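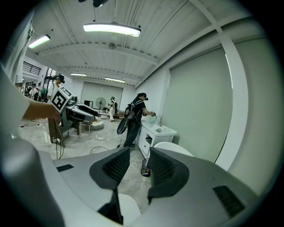
Saltatmont open day, 4/30/24

I went to the Saltatmont open day expecting to be sold something, and I was, though it took them until after lunch to get round to it. The invitation promised a look at "the future of the small bakery". What we got was a cold shed on the Utel estate, a queue for badges and a man with a microphone who said "journey" a lot.

The morning was given over to flour. Saltatmont mill their own and they want you to know it. The mill floor is clean and very loud, and you look at it through a window, so I can't tell you much about what goes on at the far side. We were told the wheat comes from farms within 60 miles. I asked which farms and was told there was a leaflet. The leaflet has a drawing of a field on it.

The tasting was better. They had put out 12 loaves, six made with their stoneground white and six with what the labels called "ordinary flour". Whose ordinary flour, and how old, the labels didn't say. I preferred the Saltatmont loaves, as did most people at my table, but they'd also been baked that morning and the others had a crust like something from the day before. Not much of a contest. The rye was very good by any measure and I had three slices.

Aksel Arnardóttir gave the talk on long fermentation and was the only speaker all day who admitted to a failure. A batch in February went sour and had to be thrown away, all 186 loaves of it, after the cold store crept up a few degrees overnight. I'd have happily listened to another half hour on that. Instead we were moved along to Damgaard, who make ovens, and who had brought a chart showing fuel savings with no numbers up the side. When somebody asked, the answer was that it depends on the bakery. I dare say it does.

After lunch (soup, decent, more bread) came Lirkex, which is an ordering system. You pay monthly and it tells you how many loaves to bake tomorrow. The demonstration used a made-up shop where every customer turned up on time and it never rained. My own shop sells out of buns when the school has a late finish and is left with two trays when it doesn't, and I didn't hear how Lirkex would know that. There was a discount for signing up on the day. I kept my pen in my pocket.

Would I go again? For the rye and the fermentation talk, yes, if they were free and I was passing. Parking was £2 and the car park was a long walk from the door. I came home with a sample bag of the white, and I'll bake with it next to my usual this week, same oven, same morning, and see if I can taste any difference.

Recent posts
Do you need a proving basket?
Three salts, one dough
What I paid for butter this winter
The village show, and the scone question
Rye starter, second attempt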